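Chapter 4
Planning and Budgeting for a Two-Arm Assembly Station

Objectives

After completing this chapter, the reader should be able to separate capital cost from recurring cost for a small robotic station, prepare an equipment list from a task statement, and defend a contingency figure to a purchasing department.

4.1 Starting from the task

Equipment requests are often written backward. A department selects an arm, obtains a quotation, and then looks for work that the arm can do. The order used in this book is the reverse. The task is stated first, in one sentence, and every line of the budget must trace back to some word in it.

The task used through Chapters 4 to 6 is taken from the training cell at Wolerbridge: place small spur gears on the pegs of a flat metal plate, using two arms that share one work surface. The sentence is short, but it fixes a good deal. It calls for grippers able to hold a small toothed part at the fingertips, a surface that both arms can reach, and a means of observing the part close to the gripper. 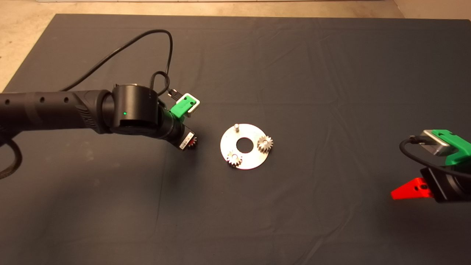

Page 87

The purchase price of the arms is the figure most readers will look for first. It is seldom the figure that causes trouble. In the Wolerbridge plan, the items outside the arm quotation came to 44 percent of the first-year total. They fall under four headings: end effectors and fingers, wrist-mounted devices and their brackets, cabling, and the work surface with its parts and fixtures.

End effectors. Fingers are wear items and are budgeted as such. When the two arms of a station carry different fingers, spares must be listed separately for each. A single line reading "gripper spares" will be filled by the supplier with whatever is in stock.

Brackets. A bracket may be bought, machined, or printed in house. In-house parts are often entered at zero cost, and the entry is wrong. Material, machine time, and the hours spent on revisions all belong in the budget. Varela's rule, used at the Surkholm plant, is to allow 13 hours of technician time for each new bracket design, whatever its size.

Cabling. A cable that serves a moving wrist needs slack, and slack needs room. Lengths should be taken along the path the cable will follow with the arm at full reach, then checked with the arm folded. Straight-line measurements from a floor plan are not acceptable for ordering.

Work surface. A plain dark cloth is inexpensive and gives good contrast with bright metal parts. It also wrinkles. If part position is to be held by the surface alone, a fixed plate or nest should be priced as an alternative. 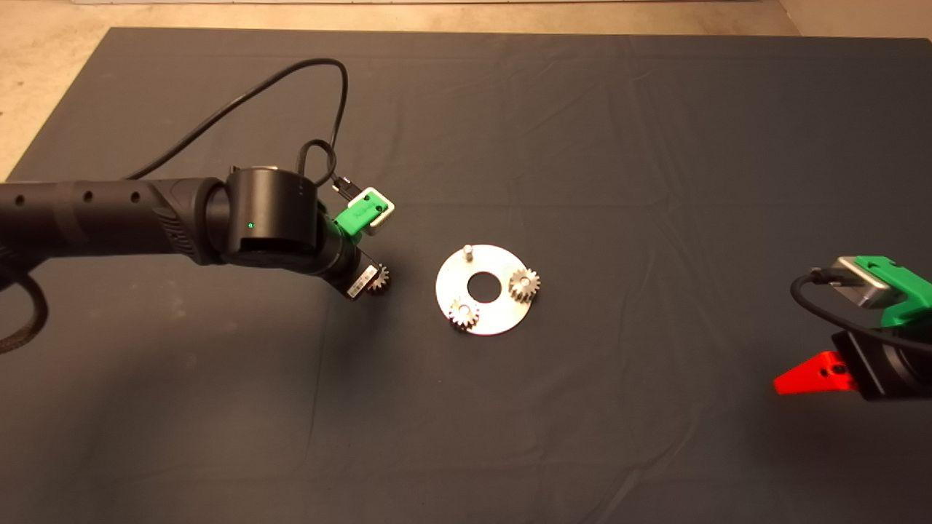

Figure 4.2 Gear held at the left gripper, with the open peg on the plate beside it.

4.2 Parts and consumables

Small parts are lost, dropped, and damaged during setup. The initial order for the gear task was 200 gears, charged to the project and not to general stores. Where gears of more than one finish or size are used, each is given its own stock number before the first delivery. Plates are ordered in smaller quantities, but at least one should be kept unused as a reference for checking peg position.

4.3 Contingency

A first station should carry a contingency of 25 percent on all items except the arms. The arms are excluded on the grounds that their price is fixed by quotation. Lozano argues for a lower figure on repeat stations, and the Alvarado case in Section 4.6 supports him, provided that the second station uses the same fingers and brackets as the first.

Contingency is not a reserve for added scope. If a third arm or a second work surface is requested after approval, the task statement is rewritten and the budget is submitted again.

4.4 Lead time

Long-lead items set the schedule. List each item with its quoted delivery, then mark those that must be on hand before the arms can be powered. In the Iston schedule, reproduced in Table 4.1, the arms arrived in June and stood idle until the correct wrist cables were delivered. The cost of that delay did not appear in any line of the approved budget.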